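Ticket 415: Velton hand-held gripper kit, tracking lost when the jaw closes
Status: Solved
Product: Velton hand-held gripper, trial kit
Opened by: Maksym Sydorenko
Replies: 6

Hello Velton support,

First things first, we are having a great time with this kit. We've got it on trial at Clisport for the month of September and people keep wandering over to have a go. You pick it up, squeeze, and within a minute you've stopped thinking about it and you're just picking things up (my own record is getting a grape into an egg cup without bruising it).

Now the problem. When I close the jaw all the way, the recorder software says "pose lost" and the recording stops. It comes back by itself when I open up again. Half closed is fine. It happened on nearly every take this morning, and a take is only 350 frames long, so losing the end of it means losing the bit we wanted.

What I've tried so far:

Restarted the recorder. No change.
Charged the handle to full, it had been sitting at 68 per cent. No change.
Wiped the markers with the cloth from the box. No change.
Swapped the USB lead for a shorter one. Worse for a while, then the same as before, so I think that was chance.

Log line, in case it helps: pose_lost, reason 6, retry failed.

Maksym

Reply from Velton support, 10.20

Hi Maksym, thanks for such a clear report, and well done with the grape! Reason 6 means the software can see a marker but doesn't trust its position. That points to calibration or to something getting in the way, and the lead is very unlikely to be involved. Could you send us a picture taken from the gripper's own camera while you're in your usual working spot? Please also tell us which calibration file is loaded. You'll find the name at the bottom of the settings page.

Reply from Maksym, 11.05

Picture below. The calibration file is called jindau_default. I didn't choose it, it was already ticked when I unpacked everything.

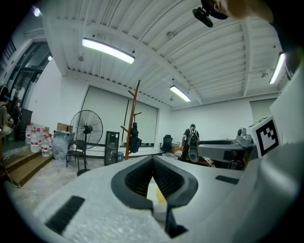 Maksym Sydorenko

I was holding it the way I always do. Let me know if you'd like more and I'll happily send a pile of them. One other thing I noticed while I was at it: if I close the jaw very slowly I can sometimes get all the way shut before it drops out. Fast closing loses it every time.

Reply from Velton support, 11.40

Really useful, thank you. The square marker on the white block to the right is in view, and the ribbed faces of the fingers show up well, so I'm happy with where the camera is pointing. Please leave the mount alone.

The file name is the giveaway. Jindau is our older finger set, which has a shorter travel. With that file loaded the software expects the jaw to stop sooner than yours does, and when your fingers go past that point it decides the reading must be wrong. Your slow closing trick fits too, as the check is more forgiving at low speed.

Please try this:

1. Close the recorder.
2. Open settings, go to calibration and untick jindau_default.
3. Tick prokopenko_v2. If it isn't in the list, press Refresh and wait for it to appear.
4. Start the recorder with the jaw fully open.
5. Open and close the jaw slowly until the bar on the screen turns green.
6. Record a short take with some quick closes in it.

Reply from Maksym, 13.15

It works! Prokopenko wasn't in the list at first but Refresh brought it up. The bar went green, and I then did a full run of takes with the fastest closes I could manage. Not one drop-out, and the finger movement in the playback looks lovely and smooth now. I'm so pleased, I'd been getting ready to pack it up and post it back to you.

Two small suggestions while I have you. Could the settings page show which fingers each file is meant for? The names mean nothing to a new user. And "reason 6" could just say "check calibration" in the message itself.

Reply from Velton support, 14.00

Brilliant news. Both suggestions have gone to the software team, and I've asked the packing team to check which file is ticked on the trial kits. Your old takes can't be mended past the point where the pose was lost, I'm afraid, but anything before that is fine to keep.

Reply from Maksym, 14.10

No bother about the old ones, we'll do them again this afternoon. Please close the ticket. I'll open a separate one about buying a second handle.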